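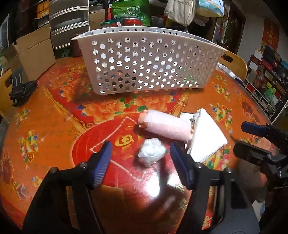

4.3 Setting the grasp confidence threshold

The Coltwood planner ships with the threshold at 800. Treat that figure with suspicion. It was tuned on matt cardboard boxes, and it tells you very little about clear film or a shiny tablecloth.

1. Open Perception > Grasp and load your own recording. The Randska sample set will flatter your results.

2. Lower the threshold to 500 and replay.

3. Check every proposed grasp by eye. The score measures how sure the model is, and it is often sure about glare.
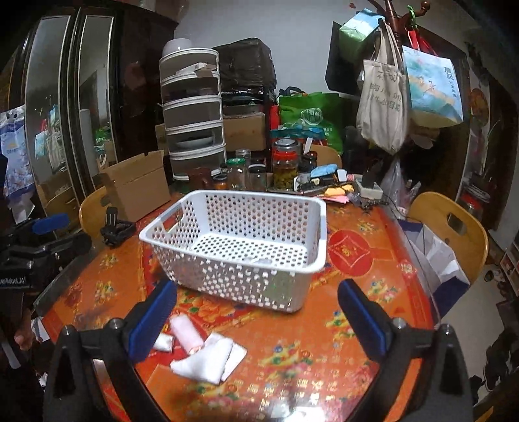

4. Turn on Hole Filling only if your baskets have solid walls. With perforated walls it closes the holes and may hide whatever is inside.

5. Replay 3 times. If the grasps move between runs, raise the threshold in small steps.

Note: Auto-tune usually settles at 395. We have yet to see a good reason for it.

Caution: do not send grasps to a live arm from this screen. The "Safe" label in Inberg builds means the file was saved correctly, nothing more.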